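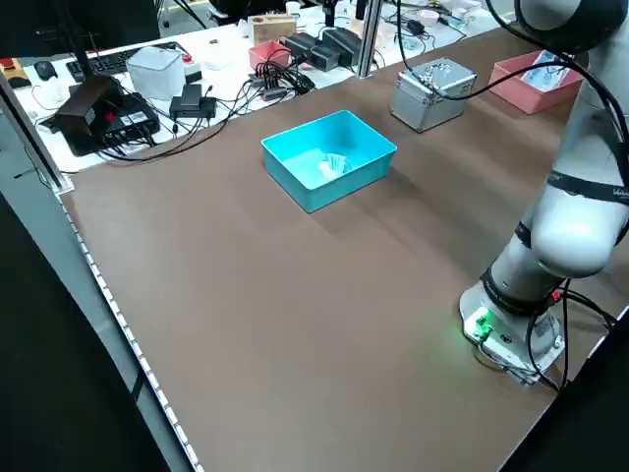

Sorting out the supply closet before spring

January
By the newsletter desk, Starklow Community Workshop

The supply closet at the Flulau Street building will be closed on Wednesday until 5 p.m. for its yearly clear-out. Please take home anything with your name on it before then. Items left on the floor will go to the swap shelf by the back stairs.

Last year we gave away 79 items from the shelf and sent two carloads to the Saha thrift store. Most of it was small stuff: tape ends, half-used glue, odd gloves, packing material. We would like to send less this time. If you open a new pack of anything, write the month on it and put the old one in front.

Bins will now be kept by color. A list of what goes in each one is taped inside the closet door. Metal cases stay on the bottom shelf, where they can't fall on anyone. Please don't stack them more than two high.

The closet budget for the year is $1112, and $653 of that is already set aside for new shelving from Sundel. The rest has to cover paper towels, cleaner and first aid supplies, so check the shelf before asking us to order more.

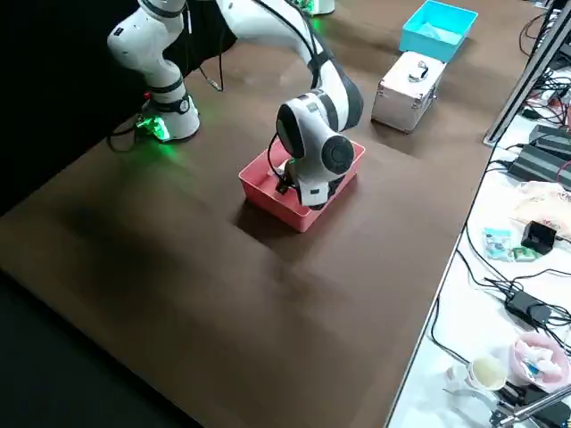
Brown tabletop at the workshop.

Requests for supplies go in the box by the front desk.

Comments

Does the swap shelf take paint? I have four cans, all latex.

Last year it was no paint and no batteries. I'd ask at the desk.

Could the list on the door be in bigger print this time? I can't read it without my glasses.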